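Wivent washroom fittings: cabinet, basin and window wall

This page covers the washroom of the Wivent show flat, fitted out in January by Dudek. The room is small, so storage is kept on the walls and the floor stays clear for cleaning.

Mirror cabinet and vanity. White unit from the Brereo range, open shelves on the left, mirror on the right, with a thin ledge running under both. It is fixed high on the grey wall, well clear of the tap.

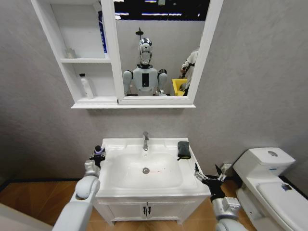

The shelf compartments take everyday bottles and jars standing upright. Taller items should be measured first, as the middle board is not adjustable. The cabinet hangs from 2 brackets and is rated for 10 kg evenly spread. The basin is ceramic with a single-lever tap and a round chrome drain. Clean it with a soft cloth and a mild liquid - no scouring powder, which dulls the glaze.

Window wall. Pale grey finish with a faint marbled pattern, running up to a white sill and frame. The wall covering is Alten, supplied in panels 61 cm wide.
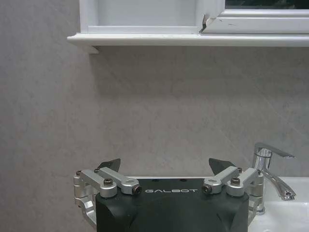
Seams were left to settle for seven days before sealing. White paintwork is touched up once a year with the same satin paint - small chips are filled and sanded first. The sill should be wiped along its length and dried, including the underside where it meets the wall.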